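Unit 4: Where Do Files Live?
Notes for the evening section of Keeping Family Records, Ornella Tedesco

Welcome back, everybody! Last time we talked about paper and shoeboxes, and a good many of you stayed afterward to ask about the photos and letters that only exist on a computer, so let's spend this evening there. A file feels like it floats around somewhere, but it always sits on a real object, and real objects wear out, get dropped, or go to the recycler with Grandpa's tax returns still on them.
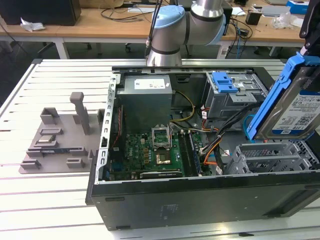
Figure 1. A 1.0TB hard drive in its blue caddy, over an open desktop computer.

Your reading for this unit is the Annamalai family packet, which I'm awfully fond of. They started with 1058 scanned letters, all on a single drive, and when they sat down to compare them with the paper they found 194 with no date anywhere in the file name. Please look at how they sorted those out (the handwriting trick is lovely) and jot down what you would have done differently. 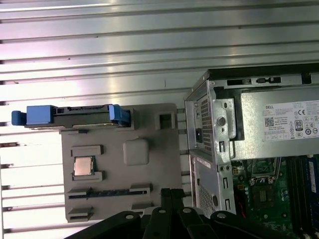
Now, copies. I ask for two at the very least, kept under different roofs, and I'd like you to open a few files from each copy every April. A copy you haven't opened in years is really more of a hope. Write the date you checked on a slip of paper and keep it with the drive.

For next time, make a list of every place your own family files are kept, old phones included. Tiago Sequeira has kindly offered to look over lists early, so bring yours to room 516 before class if you'd like a second pair of eyes.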